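Filed under: House Notes / Surfaces
Jul 21, 2025

Haze on gloss finishes

The brown gloss parts from the Posgate shelving had gone cloudy over the winter. The haze was worst on the faces nearest the radiator and it did not come off with a dry cloth. I put off dealing with it from November until last week, when the shelving had to come down anyway for the wall to be painted.

The first problem was identifying what was on the surface. Haze on a gloss coating is either in the coating or on it. If it is in the coating, the fix is abrasive and slow. If it is on it, the cause is usually old polish, cooking grease or soap that was never rinsed off. I used a damp corner of cloth on one end, let it dry, and looked at it again with a lamp held low to one side. The cleaned end reflected a sharper edge than the rest. That put the haze on the surface, so I left the rubbing compound in the cupboard.

Method, as used:

Water at hand temperature with a few drops of dish soap. Cloth wrung out until it stops dripping. One pass along the length, no circles. Second cloth with plain water, same direction. Dry at once with a third, and don't lean on it.

I then tried two finishing products on the backs, where mistakes would not show. Trulmont is a spray and went on evenly, but left a film I could write my name in. Sang is a paste. It took more work and left less behind. After 69 hours the Trulmont side had collected visible dust and the Sang side had collected very little. I did not control for which side faced the window, so treat that as one observation.

All of this was done on the white table. A white top is a good choice for dark gloss parts, as grit shows up against it and can be brushed off before it gets dragged across the finish. It is a poor choice for white cloths, which I put down and then fail to see. I also found that checking for haze works better with a part lifted clear of the table. Flat on the top, the face picks up so much ceiling light that a streak and a reflection look the same. 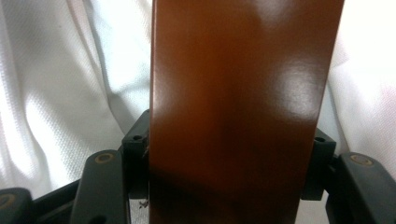
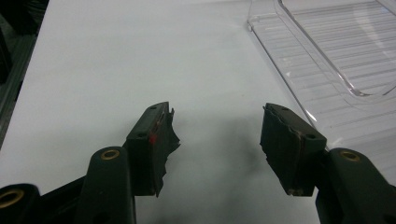
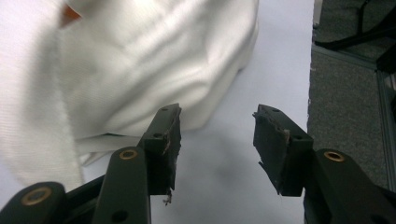 Keir Urquhart thinks I should not have used soap at all. His argument is that dish soap contains salts and softeners which dry as exactly the kind of film I was trying to remove, and that distilled water with a little white vinegar would have done the job in one step. He may be right about the film. I would still want the soap for grease, and the shelving hung 3 feet from a stove. I have agreed to do the next part his way and compare.

On cloths: the texture matters more than the fiber. A cloth with a deep pile holds grit away from the surface. A flat one pushes it along. Fold to get a clean face, use it, refold, and put it in the wash when the faces run out. Mine go through at 4 to a load with no fabric softener. I cut the labels out of the ones used for drying after a stitched corner left a fine scratch on an earlier job.

The parts go back up once the wall paint has hardened. Screws are in a jar, brackets are in the drawer under it.

Comments (3)

Tomás Brennan: Does the Sang need buffing between coats or only at the end? The tin is no help.

Reply from the author: I only used one coat. Buffed after it went dull, which took longer than I expected in this humidity.

stestuvside_attic: Try a gray tabletop if you ever replace that one. Shows dark grit and white lint both.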